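Rapport de projet – Géoréférencement des plans fonciers de la vallée de Lellura
Auteurs : Marcelino Andrade, Irén Kozma
Encadrement : Tainá Cavalcanti

## 1. Objet

Le projet porte sur un lot de plans manuscrits levés pour la compagnie foncière Ramalho et conservés aux archives de Cerkton. Il s'agit d'évaluer leur précision planimétrique et de déterminer dans quelle mesure les limites de concession qu'ils figurent ont été reprises par le bornage ultérieur.

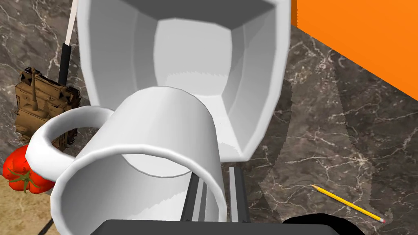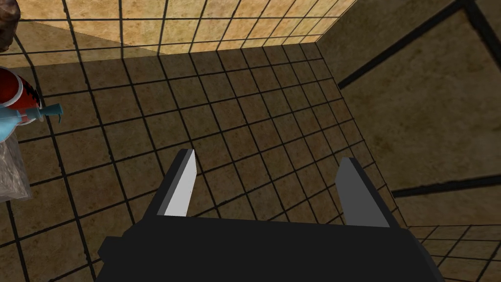
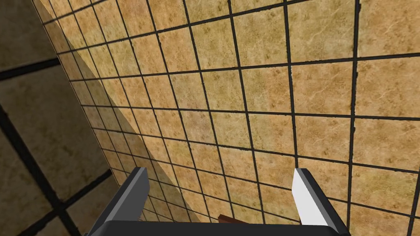
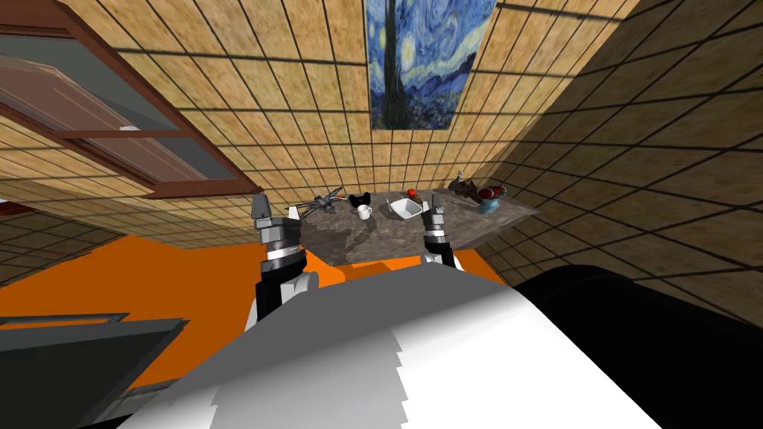 Le lot comprend 20 feuilles, dont six sans échelle graphique. Les feuilles 7 et 12 sont des copies au net ; leur minute n'a pas été retrouvée. Le dépouillement a été effectué en décembre, à partir des numérisations fournies par Ridwan Entili.

## 2. Sources et état du lot

Les plans sont tracés à l'encre sur papier entoilé. La déformation du support est irrégulière – plus marquée dans le sens de la hauteur – et interdit une simple mise à l'échelle uniforme. La toponymie est instable : le ruisseau de Plesora apparaît sous trois graphies, parfois sur une même feuille. Nous avons retenu la forme du registre des concessions et reporté les variantes en annexe B.

## 3. Méthode

Chaque feuille a été calée sur le fond cadastral actuel au moyen de points d'appui : confluences, angles de bâtiments subsistants, bornes encore en place. Les confluences ont été pondérées plus faiblement, le lit du Plesora ayant été rectifié en aval du pont. Au total, 200 points ont été saisis, puis contrôlés par le second opérateur.

Deux transformations ont été comparées :

- affine, à six paramètres ;
- polynomiale du second degré.

La seconde réduit les résidus au voisinage des points, mais courbe les limites rectilignes en bord de feuille. La transformation affine a donc été conservée pour l'ensemble du lot, y compris la feuille 15, dont le calage reste médiocre.

## 4. Résultats

Les résidus sont faibles en fond de vallée et augmentent avec la pente. Sur le versant nord, l'écart atteint jusqu'à 100 mètres. Cette répartition est compatible avec un levé à la chaîne sans réduction à l'horizontale, hypothèse formulée par Tracey Bloxham dans son inventaire du fonds.

Les limites de concession coïncident avec le bornage dans la partie basse. En amont, le tracé de la feuille 9 coupe deux parcelles que le registre donne pour indivises. L'erreur peut provenir du plan comme du registre ; les pièces consultées ne permettent pas de trancher.

## 5. Travaux restants

- Reprise de la feuille 15 avec des points d'appui relevés sur le terrain.
- Recherche des minutes des feuilles 7 et 12.
- Saisie des variantes toponymiques du versant nord, non traitées faute de temps.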